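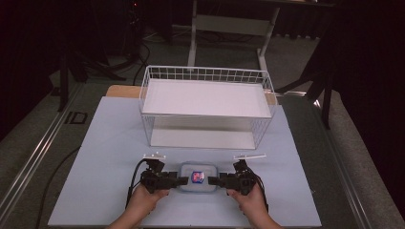
Why Food Containers Have Lids, Corners and a Place on the Shelf

A food container is a small box that keeps food separate from the air around it. Air carries moisture, dust and tiny living things such as mold spores. A lid slows all of these down.

What the box is made of

Many food containers are plastic. Plastic is light and does not shatter easily. Some plastic is translucent. Light passes through it, but shapes on the other side look blurry. Transparent plastic lets you see shapes clearly.

Volume is the amount of space inside. It is measured in milliliters (mL). A container marked 300 mL holds a snack. A container marked 500 mL holds a bigger lunch.

Why the corners are round

Food gets stuck in sharp corners, and a sponge cannot reach it well. Rounded corners are easier to wash. They also spread out the force when a box is dropped, so cracks are less likely to start there.

Two levels in the same space

A shelf divides a tall space into an upper level and a lower level. The area of the table underneath stays the same, but there are now two surfaces to put things on. A basket with an open front lets you slide a box in from the side, under the shelf, without lifting anything off the top.

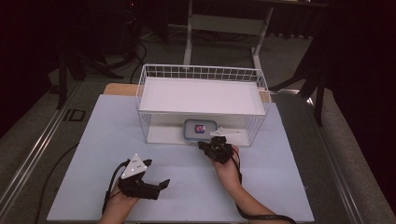
Why wire mesh is used

Wire mesh is a grid of thin wires with gaps between them. The gaps let air move through the walls, which helps damp things dry. Mesh also uses less material than a solid wall of the same size.

Try it: measure before you store

You need a ruler, a lidded container and a shelf.

1. Measure the height of the container with the lid on.
2. Measure the height of the space under the shelf.
3. Subtract the first number from the second. The answer is the clearance, or spare room.
4. If the clearance is at least 20 millimeters, slide the container in flat. If it is less, try a shorter container.

Words to know

Clearance: the spare room between two things.
Translucent: letting light through, but not a clear view.
Volume: the space inside an object.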